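Flimiston: knitwear notes, read me first

Hello, and thanks for downloading this. Flimiston is my collection of pictures and notes on folding jumpers at home, mostly on beds, because that's where my jumpers end up. It started as a list for my own wardrobe, grew a spreadsheet, and now it's a folder big enough to need a readme!

What's in it

There are 503 pictures in the main folder and a notes file called damard.csv. Of those, 476 have a note. The rest I haven't got to yet (the blank rows are blank on purpose, please don't fill them with zeros). Each note gives the garment, its main colour, what it's lying on and which fold I was going for.

Folds

I use 2 names throughout. A Leclerc is sleeves in, then thirds from the hem, and it's what I'd do for anything heavy. A Zisix is the quick one -- in half down the middle, sleeves together, roll it up and get on with your day. Both names come from my old spreadsheet tabs and I'm far too used to them to change now.

Surfaces

The surface column says bed, towel or table. If there's a towel on the bed I put "towel", as that's what the knitting is touching. I like a towel under dark wool, it grips a bit and the sleeves stay where you put them. Pale towels do shed on black though, so keep a lint roller handy.
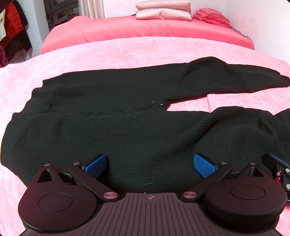
Black knit sweater laid flat, pale pink terry towel on the bed. Surface: towel.

Things to watch for

"Jumper" and "sweater" both turn up in the garment column and mean the same thing. Cardigans are separate. Black and navy were a pain to tell apart in the evening, so six rows say "dark" and I've left them like that.

Using it

Help yourself for anything non-commercial, and a mention of Flimiston would be lovely. If you spot a wrong colour, send me the row number and I'll fix it in the next version. Socks are coming in March -- maybe.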